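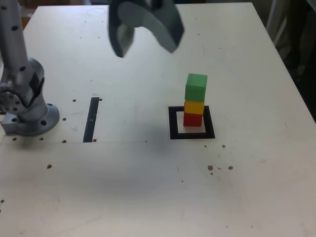 September, 14:20
By Lovisa Sæther

Label printer at Clendstead skips every second label

Problem: the printer in the packing room feeds one printed label and then one blank. It started after the new rolls from Ditton were put in. The old rolls are finished, so I can not compare directly.

What I tried first

Switched the printer off, waited five minutes, switched on again. No change. Then I cleaned the print head with alcohol and a soft cloth. The print became a little darker, but the blank label still comes.

I printed the configuration page. The counter says 3,737 labels since the last reset. Label height is set to 50 mm and gap to 3 mm. I measured the new labels with a ruler and they are also 50 mm, but the gap is only 2 mm. I changed the setting to 2 mm and printed 11 test labels. The first four were correct, then the skipping came back.

Calibration

I ran the automatic calibration from the front panel (hold the feed button until the second blink). It stopped with "media not found". I repeated it with the cover pressed down by hand and got the same message.

After this I wrote to Pîrvu at the Hereck office, who has the same model. He answered that the gap sensor can be moved sideways on its rail, and that his was in the wrong position after a roll change. On ours it was all the way to the left, outside the edge of the paper. I moved it to the middle and the calibration finished without error.

15:05 - Printed 5 labels, all correct. Printed one full order from the queue, also correct.

15:40 - One blank label again, after a pause in printing. I could not repeat it. It is possible that the roll was not sitting tight on the holder, so I pushed the guides closer.

Still open

- The driver on the packing computer still has the old gap value. I have no administrator rights there, please change it to 2 mm.
- Darkness is now 14, before it was 12. I would like to know which value is recommended for the Ditton paper.
- We have 600 labels to print for the next shipment. Please leave the ticket open until they are done - I will write the result here.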